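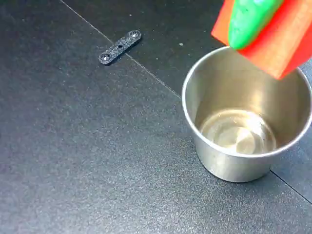 The project set out to reconstruct how loom weights were used in a Bronze Age household, working from the published finds at Drirnport and from the translations of Homer read in the first term. A warp-weighted loom stands upright, and its threads hang in bundles, each tied to a weight of clay or stone. Our test loom was built from plans in the Bisgaard handbook. Small parts were laid out before assembly on a dark gray work surface with a fine speckle, among them a flat black bracket with rounded ends. The originals had no fittings of this kind, and the difference is noted in the results.

Method

The warp was set at 71 threads, divided over 17 clay weights. The weights were made in the Veron workshop and dried for 3 days before firing. Weaving was done standing, from the top down, with the weft beaten upward. Each session was logged by length of cloth finished.

Results

Tension was even in the center of the cloth and poor at both edges, where the outer weights turned and twisted their threads. Heavier weights at the edges corrected most of this. The pattern band took far longer than plain cloth. A figured web like those in epic would have needed months of work, even with several weavers.

Limits

The wool was machine spun. Only one loom was tested, and the weights were copied from a single house at Drirnport. A second trial with hand-spun yarn is planned for October.

Shares 17 | Comments 3

Skukex Student Projects | Contact | Back to top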